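Home | News | Rehoming | Fostering | Shop | Contact

Do calming collars do anything? Our foster homes had a go

Every spring the same question lands in the Sotwood inbox, usually from somebody who has just taken on a nervous dog and has been reading things late at night. Should I get one of those calming collars? Last year it was the plug-in diffusers, and before that it was a tight vest with a picture of a mountain on the front. I have been fostering for long enough to have a drawer with most of these in it.

So when a supplier called Tasen wrote to offer us a box of their collars for our foster dogs, free, in return for "honest feedback", my first thought was to say no thank you. Heather Trevaskis, who looks after the foster rota, thought we should say yes and hold them to the honest part. She won.

We put collars on seven dogs in seven homes. Each one wore it for 30 days, which is how long the packet says it lasts. Every evening the fosterer filled in a short sheet: how much barking, how much pacing, whether the dog had eaten, whether it had settled when left alone. We also asked for the same sheet for a fortnight before the collar went on. That was Heather's idea and it was a good one, as will become clear.

Most of the fosterers said their dog was calmer by the end. Cernel, the big brindle lurcher who came to us in such a state, stopped howling at the back door. Giraldo, a terrier cross with opinions about the postman, began sleeping through. If you stopped there you would go out and buy the collar, and I dare say that is where most of the reviews online do stop.

Then Amparo Salazar sat down and typed up all the sheets, including the ones from before. Cernel's howling had already been dropping off for ten days before he ever wore the thing. Giraldo had started sleeping better when his fosterer moved his bed away from the radiator. Two of the others showed no change I could find, and one little spaniel got worse – though she had also had a tooth out in the middle of it, so I would not blame the collar for that either.

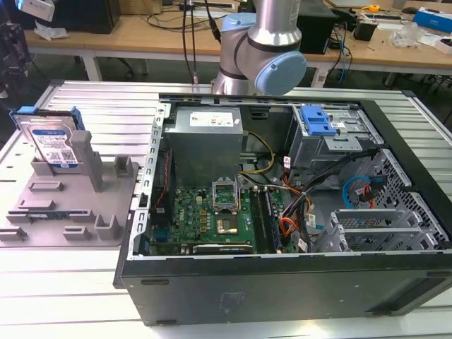

Open tower on the table, side panel off.

What we had, in other words, was a group of frightened dogs who had been taken out of kennels, put in quiet houses and fed at the same time every day. They tend to improve. They were improving in my house in the years when the only thing round their necks was a name tag. I don't see how anybody could pick the collar out of all that, and when I asked Tasen how they had managed it, they sent me a leaflet.

The leaflet says 2,621 owners "noticed a difference". It doesn't say what difference, or whether anyone asked a second lot of owners whose dogs had a plain collar on. I wrote back to ask. I had a friendly reply offering us 24 more collars.

In fairness, none of our dogs came to any harm. One fosterer disliked the smell, one said it left a greasy mark on the sofa, and Heather still thinks there may be something in it for car journeys, where she felt her own old collie dribbled less. I have told her she is welcome to test that, with her own car.

If you have already bought one and your dog seems happier, I am not going to tell you to take it off. But if you are choosing between a collar and a stair gate, or a collar and a proper chat with your vet about why the dog is pacing at three in the morning, I know where I would put the money. A dog who suddenly becomes restless may be in pain, and no collar is going to spot that for you.

Amparo has the full set of sheets if anyone would like to go through them and tell me I am wrong. Several people have promised to. We would also like to hear from anyone who can foster from May onwards, especially homes without cats. You will get a crate, bedding, food and a phone number that somebody answers. You will not get a collar unless you ask.

Recent items
Bedding appeal: please, no more feather duvets
Slip leads, harnesses and what we send dogs home with
Cernel looks for a sofa of his own
Sponsored walk: route and parking

Sotwood Dog Rescue | Contact us | Privacy | © Sotwood Dog Rescue | Back to top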